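Boletín interno de la Fundación Rivas
Archivo y Biblioteca

Nuevas normas de préstamo y consulta del fondo documental

La Dirección de Archivo y Biblioteca de la Fundación Rivas comunica a su personal, a los investigadores acreditados y a los centros asociados que en abril entrará en vigor el nuevo reglamento de préstamo y consulta. El texto sustituye al que se venía aplicando desde el traslado a la sede de la calle Nerkitz y ha sido redactado por el Servicio de Acceso, bajo la coordinación de don Bonifacio Arroyo, con las aportaciones recibidas durante el periodo de alegaciones.

El fondo de la Fundación comprende en la actualidad 3058 expedientes catalogados, de los cuales 1075 disponen de copia digital consultable desde los puestos de la sala. El resto continúa siendo accesible únicamente en su soporte original, previa solicitud y con las limitaciones que se detallan en este boletín.

Solicitud de consulta

Las peticiones se formularán mediante el impreso normalizado, que puede recogerse en el mostrador de acceso o descargarse del portal de la biblioteca. Deberán indicar la signatura completa del expediente, el objeto de la investigación y, en su caso, la institución a la que pertenece el solicitante. No se tramitarán las peticiones que incluyan descripciones genéricas del tipo «correspondencia varia» o «planos de la fábrica».

Las solicitudes recibidas antes de las 11:00 se atenderán en la misma jornada siempre que el expediente se encuentre en el depósito principal. Los materiales conservados en el depósito exterior de Trultar requieren dos días laborables de antelación. Cada lector podrá tener en mesa un máximo de tres unidades de instalación, que se entregarán de una en una.

La consulta de los libros de actas anteriores a la fusión con Talleres Zurkus queda sujeta a autorización expresa de la Dirección. Quienes dispongan de una autorización concedida conforme al reglamento anterior podrán seguir utilizándola hasta su vencimiento, sin necesidad de renovarla.

Préstamo a centros asociados

Los centros asociados podrán solicitar en préstamo monografías y publicaciones periódicas encuadernadas, por un plazo de treinta días prorrogable una sola vez. Quedan excluidos los ejemplares únicos, las obras de gran formato y cualquier pieza que figure en el inventario de conservación preventiva. La prórroga se pedirá por escrito antes de la fecha de devolución; las recibidas con posterioridad se considerarán nuevas solicitudes.

El préstamo para exposiciones temporales se regirá por un convenio específico. La entidad receptora aportará el informe de condiciones de la sala y la póliza de seguro correspondiente, y asumirá los gastos de embalaje y transporte. Doña Cinzia Farina, responsable de Conservación, emitirá en cada caso un dictamen vinculante sobre la idoneidad de la pieza para viajar.

Reproducciones

El Servicio de Reproducción atenderá encargos de hasta 50 imágenes por solicitante y trimestre. Los encargos de mayor volumen se valorarán de forma individual y podrán fraccionarse en varias entregas. Las tarifas vigentes se encuentran expuestas en el mostrador y no experimentan variación respecto del ejercicio anterior.

Se permite el uso de cámara propia en la sala, sin flash ni trípode, previa firma del compromiso de uso. Las imágenes obtenidas por este medio tendrán carácter exclusivo de trabajo. Para su publicación será necesario solicitar la correspondiente licencia e incluir la mención «Archivo de la Fundación Rivas», seguida de la signatura. Los autores entregarán un ejemplar de la obra publicada, o copia electrónica de la misma, con destino a la biblioteca auxiliar.

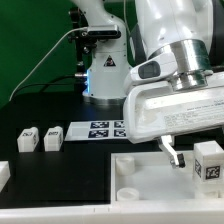 Colección de catálogos industriales

Ha concluido la revisión de la colección de catálogos industriales, iniciada por don Fulgencio Herrero y completada por doña Marichka Boiko. El conjunto está formado por 741 piezas, entre folletos comerciales, listas de precios y manuales de instalación, y se ordena ahora por casa fabricante y no por fecha de ingreso. Las signaturas antiguas se mantienen como referencia cruzada en el catálogo, de modo que las citas ya publicadas conservan su validez.

Durante la revisión se han separado los duplicados, que serán ofrecidos en primer lugar a los centros asociados. Las bibliotecas interesadas pueden solicitar la relación completa a la señora Boiko. Los ejemplares en lengua alemana carecen todavía de resumen en castellano, tarea que se abordará cuando finalice la descripción de los manuales.

Se recuerda que una parte de los folletos presenta grapas oxidadas y papel quebradizo. Estos ejemplares se sirven en carpeta de conservación, de la que no deben extraerse sin la asistencia del personal de sala.

Horario y uso de la sala

La sala de consulta abrirá de 9:00 a 14:30. La entrega de documentación cesará media hora antes del cierre, y los expedientes que deban quedar reservados para la jornada siguiente se depositarán en el mostrador con la ficha cumplimentada. Las reservas caducan a los cinco días laborables.

Los abrigos, bolsos y carteras se dejarán en las taquillas de la planta baja. Solo se admite el uso de lápiz, ordenador portátil y hojas sueltas. El incumplimiento reiterado de estas normas podrá dar lugar a la suspensión temporal de la acreditación de lector, previa audiencia del interesado.

Atención a los usuarios

Las dudas relativas a la aplicación del reglamento se dirigirán al Servicio de Acceso. Las reclamaciones se presentarán por escrito ante la Secretaría General, cuyo titular, don Rodrigo Sotomayor, dará respuesta en el plazo de quince días laborables. El texto íntegro del reglamento y sus dos anexos puede consultarse en el mostrador de la sala y en el portal de la biblioteca.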